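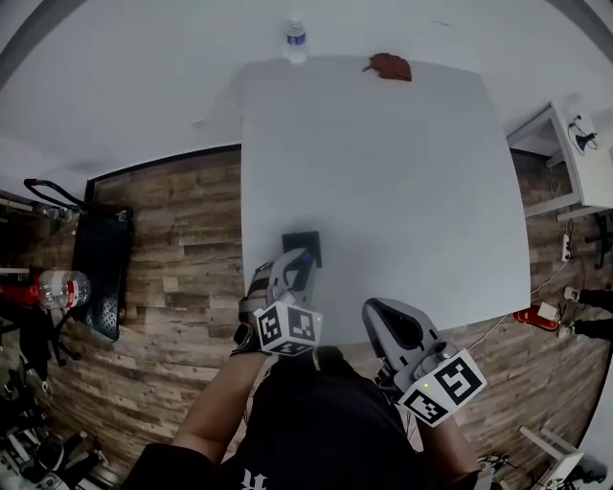
Folding a small cloth on a table goes faster when the table is set up for it first. Most of the trouble people have with napkins, dish towels and cleaning rags comes from working in too little space. Pick a large table with a smooth top and take everything off it that you don't need. If the cloth is lying in a crumpled heap at the far end, like the brown-red one on the white table, bring it toward you before you start. Keep drinks off the surface too — a water bottle can stand past the end of the table.

Step 1: Open the cloth

Find two corners that share an edge. Lift them, let the rest hang, and lay the cloth down with that edge facing away from you. Smooth it from the middle out to the sides.

Step 2: Fold in half

Bring the near edge up to the far edge and match the corners. Press along the fold with the side of your hand.

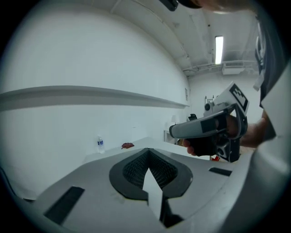
If the corners don't meet, open the cloth and do the fold again. A crooked first fold only gets worse with the next one.

Step 3: Fold again

Take the left side over to the right side. You should now have a smaller rectangle or square, depending on the cloth. Thick cloths can stop at this point. Thin ones can take one more fold.

Step 4: Stack

Put the finished cloth at one corner of the table with the folded edge toward you. Lay the next one on top the same way, and start a new pile when the first begins to lean.

Posted by Mahsa Akbari, Thursday, March 3, 2022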